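Objet : Re: [manip] Comparaison des deux pinces, course et réglage de l'effort
De : Hellow
À : liste manip

Bonjour à tous,

Je réponds dans le texte, en coupant ce qui est déjà réglé. Excusez mon français si une phrase est bizarre, j'écris sans dictionnaire.

Sheena Guthrie a écrit :
> Avant de choisir la pince pour les deux bras, je voudrais savoir
> trois choses. Est-ce que les doigts de la Drokico restent parallèles
> quand on serre fort ? Est-ce que le contrôleur Stedus accepte les
> deux modèles sans changer le firmware ? Et quelle caméra sert de
> référence pour mesurer l'erreur de position, celle de la tête ou
> celle qui est fixe ?

Pour la première question : oui, jusqu'à 28 N. Au-dessus, les bouts s'ouvrent un peu vers l'extérieur, et sur un objet plat cela suffit pour le faire glisser. La pince Economou ne montre pas ce défaut, mais elle est plus lente à fermer et son câble est trop rigide à mon goût. J'ai dû refaire deux fois le passage du câble, parce que le poignet tirait dessus en fin de rotation.

Pour la deuxième : presque. Le Stedus reconnaît les deux modèles, mais il garde en mémoire la course de la pince précédente. Si on ne relance pas l'étalonnage après l'échange, la commande « fermé » arrive trop tôt et on croit que l'objet est tenu. J'ai perdu une matinée avec cela. La procédure correcte est : couper l'alimentation de l'outil, échanger, remettre l'alimentation, lancer l'étalonnage à vide, et seulement après charger le fichier de paramètres. Dans l'autre ordre, les paramètres sont écrasés sans message d'erreur.

Pour la troisième, j'utilise les deux caméras, avec des rôles différents. La caméra de tête donne la position des objets sur la table. La caméra fixe me sert à regarder l'approche des doigts, surtout la hauteur — c'est là que la caméra de tête se trompe le plus.
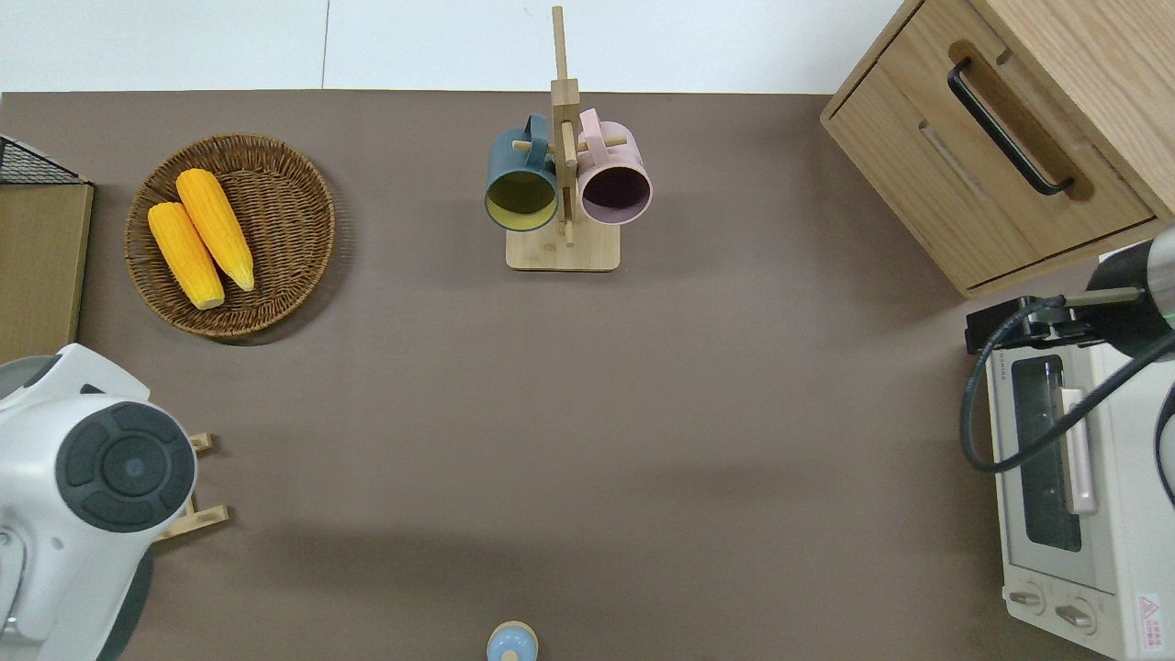 Le même poste, vu par les deux caméras. 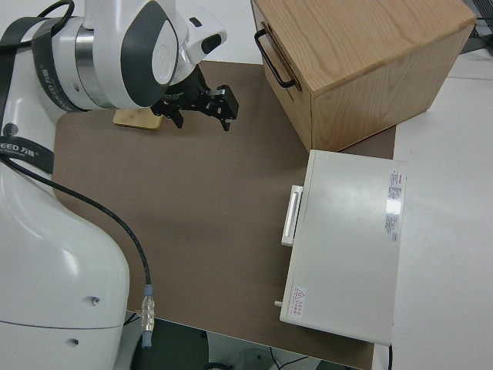 Sheena Guthrie a déjà répondu hors liste que, pour elle, la caméra fixe ne devrait pas servir à mesurer tant que son support n'est pas vissé, et qu'un déplacement de deux millimètres fausserait toute la comparaison sans que l'on s'en rende compte. Elle préfère que l'on refasse la mire au début et à la fin de chaque série, et que l'on jette la série si les deux résultats diffèrent. Elle demande aussi que les essais à effort faible soient faits en premier, avant que les patins des doigts soient usés.

Je suis d'accord pour la mire. Pour l'ordre des essais, je préfère quand même le tirer au hasard, sinon nous allons mélanger l'effet de l'usure et l'effet de l'effort. On peut changer les patins entre les séries, il m'en reste assez jusqu'en décembre.

Où j'en suis maintenant : 229 prises enregistrées, dont 200 utilisables. Les 29 autres viennent presque toutes de la matinée perdue avec l'étalonnage, je les ai laissées dans un dossier séparé, avec une note. Je n'ai pas encore les chiffres propres par pince et je ne veux pas envoyer de moyenne avant d'avoir relu les vidéos.

Ce qui manque encore :

- les prises par l'anse des tasses, où l'angle d'approche compte plus que l'effort ;
- l'ouverture du tiroir, avec la poignée métallique, pour voir si les doigts Drokico s'écartent aussi quand on tire ;
- une série à vitesse réduite, 15 % de la vitesse nominale, pour séparer le retard du contrôleur et celui de la pince ;
- les épis de maïs, que je garde pour la fin. Leur surface irrégulière rend le contact difficile à interpréter.

Une question pour ceux qui ont déjà utilisé le Stedus avec deux bras : est-ce que vous mettez les deux pinces sur le même bus ? Chez moi cela marche, mais j'ai parfois un retard sur le bras droit quand les deux ferment en même temps. Je ne sais pas si c'est le bus ou ma boucle de commande. Si quelqu'un a un journal à comparer, je suis preneur, même incomplet.

Les fichiers de paramètres sont dans le dépôt, dossier pinces. Ne prenez pas celui qui s'appelle « final », il est plus ancien que l'autre.

Cordialement,
Hellow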